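Chapter 2
Ordering Goods from a Factory Abroad

A small shop that wants to sell goods with its own name on them must usually speak with a factory in another country. In this chapter we study how such an order begins. We follow one buyer, Hilde Vanhove, who owns the stationery shop Postma and wishes to order printed notebooks from the supplier Zurnura.

In January she sent the same short letter to 41 suppliers. Only some of them gave a price for the sample and a price for the full order. Please keep these two prices apart when you read an offer, as students often mix them.
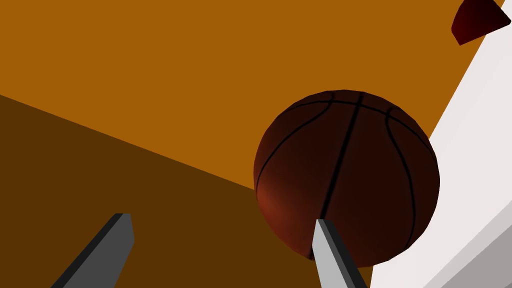
2.1 The Minimum Order

The minimum order is the smallest quantity which the factory agrees to produce. Zurnura asked for 161 pieces in each cover color. A second supplier, Jornivgate, accepted 32 pieces, but the price of each piece was higher and the logo was charged separately.

Before you continue, write down the answers to these points for a product you know:

Who pays for the sample and its transport?
Is the printing of the logo included in the price?
How many days does the production take after the sample is approved?

In section 2.2 we will read the first offer of Zurnura line by line, and learn the words that are used in it.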